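Suche im Archiv Suchbegriff Los
Übersicht | Themen | Autoren | Vorige | Nächste

Betreff: Re: [teleop-praxis] Tasterfolge, Wechsel zwischen den Armen
Von: Orlando Cuervo
An: Liste teleop-praxis

Hallo Tala, hallo zusammen,

Tala Tarawneh schrieb:
> wir nehmen gerade eine Aufgabe mit farbigen Tastern auf, zwei Arme,
> ferngesteuert über Führungsarme. Bisher 657 Durchgänge. Das
> nachgespielte Verhalten ist beim Anfahren in Ordnung, aber über dem
> Taster bleibt der Greifer oft stehen, manchmal mehrere Sekunden.
> Mehr Daten aufnehmen oder liegt es an der Vorführung? Und was macht
> ihr mit dem Arm, der gerade nichts zu tun hat?
>
> Tala

Das Stehenbleiben kennen wir aus Flokisbridge. Bei uns lag es an der Vorführung. Wer den Führungsarm in der Hand hat, senkt den Greifer ab, hält kurz über der Kappe an, schaut nach, ob er richtig steht, und drückt dann. Diese Pause ist in fast jedem Durchgang drin. In den Daten sieht man dann viele Zeitschritte mit derselben Stellung und praktisch keiner Bewegung, und genau das wird gelernt.

Wir haben 1139 Durchgänge durchgesehen und die Standzeiten über der Kappe gekürzt, alles über einer halben Sekunde. Danach war das Hängen weitgehend weg. Neu aufgenommen haben wir dafür nichts. Maysoun Awwad hat das Skript dazu geschrieben, es liegt bei Urnala im gemeinsamen Verzeichnis unter "pausen". Es setzt voraus, dass die Gelenkwinkel beider Arme im selben Takt gespeichert sind.

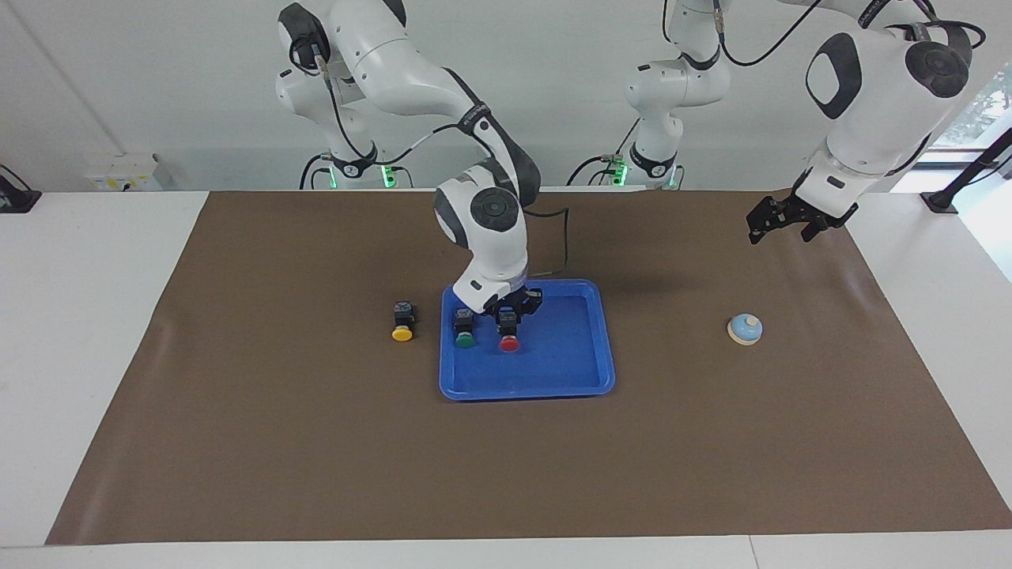
Zur zweiten Frage: Der freie Arm soll bei uns eine feste Wartestellung haben, Greifer offen und deutlich über der Matte. Die Person an der Steuerung fährt ihn vor Beginn dorthin und lässt den Führungsarm dann in der Halterung. Früher hat Fadi Awad ihn in der Hand behalten, und man sah in den Kurven ein leichtes Zittern, das mit der Aufgabe nichts zu tun hatte. Wenn der zweite Arm später drankommt, etwa für die Glocke, erst den ersten hochziehen und dann wechseln. Beide gleichzeitig zu bewegen geht auch, aber dann bitte durchgehend in allen Durchgängen.

Noch etwas zur Lage der Taster. Wir hatten anfangs alles an markierten Stellen, rund 800 Durchgänge lang. Das Ergebnis war unbrauchbar, sobald die Schale ein Stück verschoben wurde. Inzwischen verschieben wir Schale und Glocke nach jedem fünften Durchgang und tauschen auch die Farben untereinander. Die Anweisung im Protokoll muss dann natürlich zur Farbe passen und nicht zur Position. Da hatten wir im November einen ganzen Block falsch beschriftet.

Welche Greiferöffnung verwendet ihr beim Drücken? Wir drücken mit geschlossenen Fingern. Stoyanova macht es wohl mit halb offenen, Hanan Daher wollte dazu noch Zahlen schicken.

Am Samstag bin ich nicht erreichbar, sonst gern direkt.

Gruß
Orlando

Kontakt zur Listenverwaltung | © Plukex Listenarchiv | Nach oben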